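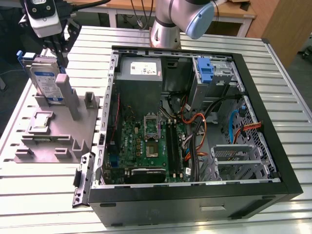 Als ich bei Gresel angefangen habe, dachte ich, Daten für ein lernendes System sammeln heißt: Roboter an, Kaffee holen, abends Festplatte einpacken. Na ja. Inzwischen weiß ich, dass man die meiste Zeit mit Zurückstellen verbringt, und genau deshalb gibt es jetzt unser Übungsset **Dromano** für die PC-Demontage!

## Was ist Dromano?

Ein Paket für alle, die einem Arm das Zerlegen von Desktop-Rechnern beibringen wollen und dafür viele saubere Beispiele brauchen. Ihr legt den offenen Tower auf die Seite, stellt die Ablage daneben, und los geht's. Die Ablage kommt bei uns aus dem 3D-Drucker und hat für jedes Teil einen festen Platz (CPU, Speicherriegel, Festplatte). Klingt banal, spart aber unglaublich viel Nerverei, wenn man nach jedem Durchgang wieder in den Ausgangszustand muss.

Im Paket sind:

- Ablage aus grauem Kunststoff, auf Wunsch auch als Druckdatei
- 2 Sätze Übungsteile, gebraucht und geprüft
- Aufnahmesoftware Tikix mit Lizenz für einen Arbeitsplatz
- 50 fertige Beispieldurchgänge zum Reinschauen

Arm, Greifer und Kameras bringt ihr selbst mit.

## So arbeite ich damit

Ich nehme immer in Blöcken zu 10 Durchgängen auf und schaue mir den Block danach komplett an, bevor ich weitermache. Tikix setzt beim Start und beim Loslassen eines Teils automatisch eine Marke, Fehlgriffe markiere ich von Hand. Bitte nicht löschen! Ein verkantetes Laufwerk, das der Arm noch einmal neu fasst, ist für das Training oft mehr wert als der nächste glatte Griff.

Beim Sockel bin ich pingelig: Bügel auf, Halterahmen hoch, erst dann startet die Aufnahme für die CPU. Und die Kabel lege ich absichtlich jedes Mal ein bisschen anders, sonst lernt das System am Ende nur meinen Kabelsalat auswendig.
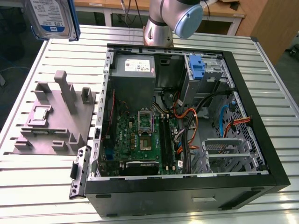
Jeanie Sutherland meint dazu, sie würde auch die Ablage zwischen den Blöcken ein Stück verschieben, bei ihr habe das mehr gebracht als doppelt so viele Aufnahmen. Probiert es aus, Tikix kommt damit klar, ihr müsst nur die Position neu einmessen (Menü »Platz«, dann »Neu anlernen«).

## Bestellen

Dromano gibt es ab Mai direkt bei uns. Wer schon das Schraubenset Mahuika hat, braucht keine zweite Tikix-Lizenz und zahlt entsprechend weniger. Fragen zur Montage beantwortet Kirsty Hinds, alles rund um die Aufnahmen landet bei mir.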